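Section 4. Setting Up and Using the Kornon Table Scale

4.1 Before you begin

The Kornon table scale is intended for weighing food portions in dining rooms, school kitchens and care homes. It must be set up by a person who has read Sections 1 to 3 of this manual. Staff who only take readings need to read Sections 4.5 and 4.6.

The following items are supplied in the carton:

Scale body with fixed platform
Display unit with connecting cord
Power adapter
Check weight, 1,000 g, in a padded case
Four screw-in feet
Record pad

If an item is missing or damaged, do not set up the scale. Contact the dealer from whom it was purchased and keep the carton until the matter has been settled.

CAUTION: Do not lift the scale by the platform. The platform rests on the weighing cell, and upward force may damage the cell in a way that is not covered by the warranty. Lift the scale by the two recesses in the underside of the body.

4.2 Choosing a location

Place the scale on a firm, level table that does not move when leaned on. Folding tables and carts with wheels are not suitable, even when the wheels are locked.

Keep the scale away from open windows, fans and heating vents. Moving air across the platform will cause the last digit of the display to change continuously. The room temperature should be steady. If the scale has been brought in from a cold vehicle or storeroom, leave it unpacked and switched off for at least one hour before use.

Do not place the scale on the same table as a mixer, slicer or dishwasher. Vibration from these machines carries through the tabletop and delays the stable reading.

NOTE: A table covering may be used provided that it is thin, lies flat and does not slide. Padded covers and folded towels must be removed from the area under the feet.

4.3 Leveling the scale

1. Screw the four feet fully into the body, then turn each one back by one full turn.

2. Set the scale in its final position with the bubble level facing you.

3. Press lightly on each corner of the body in turn. If the scale rocks, lower the foot at the raised corner until all four feet touch the table.

4. Adjust the two front feet until the bubble rests inside the inner ring.

5. Tighten the locking nut on each foot by hand. Do not use pliers.

6. Look at the bubble once more. Tightening the nuts may shift the body slightly. If the bubble has left the inner ring, loosen the nuts and repeat from step 4.

The scale must be leveled again whenever it is moved, including when it is moved along the same table.

4.4 Connecting the display and power supply

1. Make sure that the power adapter is not plugged into the wall outlet.

2. Insert the display cord into the socket marked D on the rear of the body. The plug fits in one direction only. Do not force it.

3. Insert the adapter cord into the socket marked P.

4. Pass both cords through the clip beside the sockets so that they cannot pull on the body.

5. Plug the adapter into the wall outlet. The display will show all segments for a few seconds, followed by the software version and then a zero.

6. Allow the scale to warm up for 15 minutes before the first weighing of the day. Readings taken during this time may drift.

Where the table has a cord opening, the cords should be routed through it. Cords must not hang over the front edge of the table or cross a walkway.

CAUTION: Use only the supplied adapter. Adapters for the Sullitz display and for earlier Kornon models have the same plug but deliver a different voltage.

4.5 Checking accuracy

The accuracy check is to be carried out at the start of each working week and after every move. It does not replace the yearly service described in Section 7.

1. Confirm that the platform is clean and empty and that the display shows zero. If it does not, press ZERO.

2. Take the check weight out of its case using the cloth provided. Do not touch the weight with bare fingers.

3. Place the weight in the center of the platform and wait for the stable mark to appear.

4. Compare the reading with the value on the weight. A difference of up to 1 g in either direction is acceptable.

5. Move the weight to each corner of the platform in turn and read the display again. The same limit applies.

6. Enter the readings on the record pad, with the initials of the person who carried out the check.

If any reading is outside the limit, level the scale again and repeat the check. If the second check also fails, switch off the scale, mark it as out of use and arrange for service. Do not attempt to correct the reading by adding or subtracting the difference by hand.

NOTE: The model fitted with the Galang display stores the results of the last 16 checks. To view them, hold down the MEMORY key until the list appears. The paper record must be kept in all cases.

4.6 Weighing served portions

Served portions are weighed in the dish in which they reach the diner. The weight of the dish is removed from the reading by means of the TARE key.

Each place setting must be complete before weighing begins. Any item that will be on the platform together with the food, including a saucer or a spoon resting in the dish, must also be on the platform when TARE is pressed. An item that is added or taken away later will appear in the result as food. In one trial kitchen, a spoon left out at the tare step added the same error to every serving of soup for an entire Friday lunch.

Lay out the dishes and the tray beside the scale before you start, so that each set can be moved to the platform in one motion. 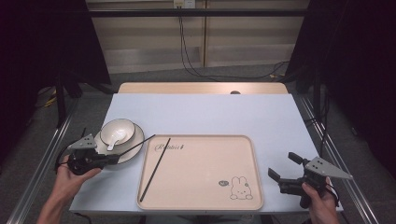
4.7 Taking a portion reading

1. Press ZERO with the platform empty.

2. Place the empty dish, with its saucer and utensil if used, in the center of the platform. No part of the set may touch the display unit or the tabletop.

3. Wait for the stable mark, then press TARE. The display returns to zero.

4. Serve the food into the dish. Avoid striking the rim with the ladle.

5. Wait for the stable mark and write down the reading.

6. Remove the complete set. The display will show the weight of the set as a negative value. This is normal.

7. Press ZERO before the next portion. Dishes of the same pattern can differ in weight, and the tare value from one set must not be used for another.

CAUTION: Do not use the platform as a serving surface or leave filled dishes on it between readings. Liquid that runs under the platform must be removed at once in accordance with Section 6.

4.8 Messages on the display

OVER: The load is greater than the scale can weigh. Remove it immediately.

UNDER: The platform is missing, is touching an object beside it, or was loaded when the scale was switched on. Clear the platform and press ZERO.

WAIT: The reading is not stable. Check for moving air and vibration.

E 109: The display has lost its connection to the body. Unplug the adapter, check the cord at socket D and plug the adapter in again. If the message returns, the cord must be replaced.

Any other message beginning with E indicates a fault that cannot be corrected by the user. Write down the full message before switching off the scale, as it will be requested by the service desk.

4.9 Switching off and storage

Press and hold the POWER key until the display goes dark. The scale may remain plugged in overnight. If it will not be used for more than one week, unplug the adapter and place the dust cover over the body. Nothing may be stacked on top of the cover.

For transport, screw the feet out of the body and pack the scale in its original carton with the foam blocks supplied. Cartons from Ollance scales are of a similar size, but their blocks press on the platform and must not be used.

Questions concerning this section should be directed to Igor Laskowska, Technical Documentation. Please state the serial number shown on the underside of the body.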